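Effect of Sheet Conditioning on Feed Faults in Shared Office Printers

Student project report, Paper and Print Technology
Brisa Serrano, Traian Oprea, Kanchan Rajput
Supervisor: Zlatko Petkov

Last updated: June 2025

1. Background

Uncoated office paper takes up and releases moisture until it reaches equilibrium with the surrounding air. When a ream is opened and only the outer sheets are exposed, the edges change moisture content faster than the middle. The result is a stack with wavy or tight edges, which feeds less reliably than a flat one. Static charge between sheets in dry air has a similar effect and is a known cause of double feeds.

The print room at the Drestby building serves two floors and draws its paper from an unheated store. Staff had reported frequent jams on Monday mornings. The project set out to establish whether storage conditions could account for these faults and whether a change in handling would lower the fault rate without new equipment.

2. Materials and method

All tests used uncoated 80 g/m² copy paper from a single delivery supplied by Lulirton. Reams were assigned to one of two groups. Group A was taken directly from the store, unwrapped, and loaded. Group B was left wrapped in the print room for 24 hours, then unwrapped, fanned along both long edges, squared, and loaded with the seam side of the wrapper facing up.

Both printers were the same model and had their pickup rollers cleaned before the first run. Duplexing was turned off. Each run was a one-page text document with low toner coverage, so that curl from fusing would be kept small. Tray guides were set once and checked with a steel rule at the start of each run.

A fault was recorded when the printer stopped with a paper path error or when two or more sheets left the tray together. Errors caused by an empty tray or a full output bin were excluded. Relative humidity and temperature were read from a Werkus logger placed on the shelf beside the trays.

Squaring was done by hand on a flat surface. The stack was tapped on its long edge, turned, tapped on its short edge, and then pressed flat to push out trapped air. Stacks that still showed a visible bow were turned over and pressed again before loading.

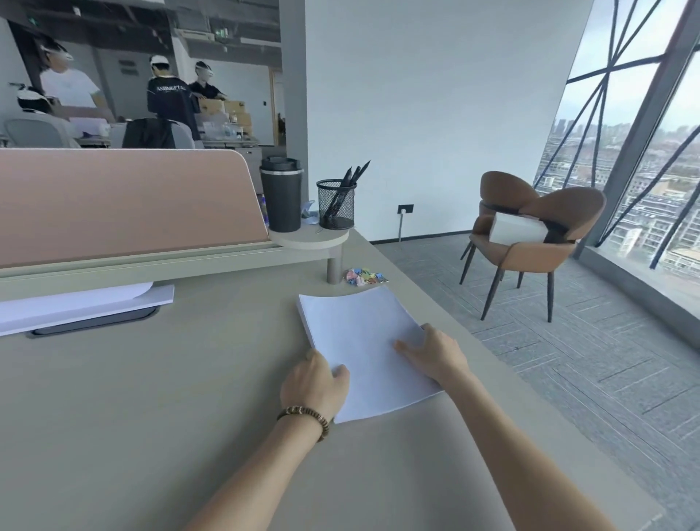
Photo: Kanchan Rajput

The operator was not told which group a ream belonged to at the loading stage. This was only partly effective, as reams from the store could be identified by touch on colder days.

3. Results

The logged runs in May produced 49 faults in total. Group A accounted for the larger share on both printers. Misfeeds were the most common type, followed by double feeds. Skewed sheets that cleared the path without stopping the printer were noted but not counted as faults.

One session was removed from the data after 459 sheets when a tray guide was found to have slipped. Including that session would have raised the Group A figure and made the difference between groups look larger than the method can support.

Faults in Group A were concentrated near the start of each ream. In Group B they were spread more evenly and showed no clear link to position in the stack. Printer 2 had more faults than Printer 1 in both groups, which suggests roller wear on that unit.

4. Discussion

The pattern in Group A is consistent with uneven moisture in the outer sheets. It does not separate the effect of conditioning from the effect of fanning, since both were applied to Group B. A four-group design would have been needed for that, and the available paper did not allow it. Wenceslao Quintero of the building services office pointed out that the store door had been left open during part of the test period, so conditions there were less stable than assumed.

Toner coverage and duplex printing were outside the scope. The earlier Salinas report, prepared by last year's group, did include duplex jobs, and its fault rates should not be compared directly with ours.

5. Recommendations

Move one day's supply of wrapped reams to the print room each afternoon. Keep part-used reams in their wrappers with the open end folded under. Replace the pickup roller on Printer 2 and repeat the Group A runs before any decision is made on heating the store.

Contact: Paper and Print Technology project office | © Drestby Student Reports | Back to top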